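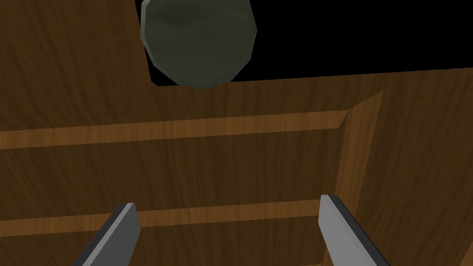 Kanako Hattori
Data lead, Brutdale project

The kitchen set for Brutdale is on its second round of collection, and a few people have asked what has changed since the first. The short version is that we are collecting fewer kinds of task and more examples of each. All of it is still done in simulation. An operator drives the arm with a hand controller, the simulator logs every joint position and every camera view, and each finished run is saved as one example.

In the first round we let operators pick from a long list of tasks. That gave us a lot of variety, but some tasks ended up with only a handful of runs. The model trained on that set could do a few things well and the rest hardly at all. For this round we cut the list to 7 tasks, all of them involving cabinet fronts, drawers, doors or knobs. The target is 900 runs that pass review.

Most of the trouble with cabinets comes before contact. From the wrist view the fingers take up a fixed part of the picture and everything else moves. At close range a wood front can fill nearly the whole view, and wood grain looks much the same wherever you are. The edges of the rails and panels are often the best clue to where the gripper is. Operators learn this without being told. We would like the model to learn it too, so we have asked people to slow down on the approach and to leave their small corrections in. A run that drifts to one side and comes back is a good run. Please don't throw those out.

Start positions are now set by the simulator. In the first round operators could place the arm before they began recording, and nearly everyone lined it up square to the cabinet. The new script picks a start pose, tilts the wrist by a random amount, and begins logging right away. It makes the work harder for the first hour or so.
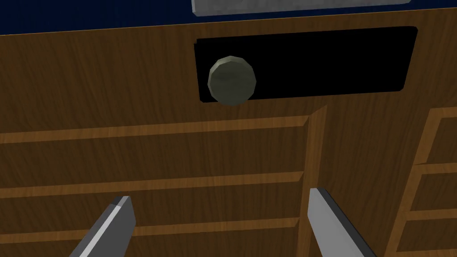
The script also changes which cabinet you get and where it stands. Textures are swapped less often than we planned. Gendivum, the scene library we use, has several wood finishes, but two of them caused flicker at low camera angles and we have turned them off until they are fixed. If you see flicker on any of the others, write down the run number and carry on.

Each run has a limit of 90 seconds. Runs that hit the limit are kept in a separate folder and are not counted toward the target. We may use them later to train the part of the system that decides when to back off and try again. Labels are simple for now: task name, success or no success, and a free text note. The note is optional but it helps a lot at review. "Slipped off the knob, second try held" is plenty.

Review is the slow part. About 5 percent of runs from the first batch had a success label when the door or drawer had not moved far enough to count. The simulator can check this on its own, and from September it will. The check reads the hinge or slide position at the end of the run and compares it with the label. If the two don't match, the run goes to a person.

We trained a small test model on the first part of the new set. It reaches the right part of the cabinet more often than the old one did. It still closes the gripper too early on round knobs, and on doors seen at a steep angle it sometimes hovers and never commits. More runs from steep angles should help with that, and the start script has been adjusted to produce them.
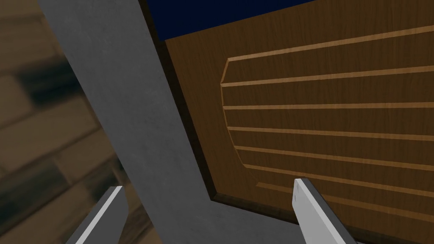 Lubis wrote in after the last update to say that steep starts are fine for training but that they should be kept out of the test set, or at least scored on their own, so that the new numbers can be compared with the old ones. The message also asked whether operators could be given a way to mark a run as awkward without marking it as failed.

The first point has been taken up. The test set will be split in two, with the square starts scored the same way as before. The second needs a change to the recording tool, and it is on the list for the next release. Until then, put the word "awkward" in the note field and the review script will pick it up.

Controller bookings for the coming month are on the Bondton page. Mornings are nearly full and there is room after 3 p.m. New operators should do the practice cabinet first. Those runs are not saved.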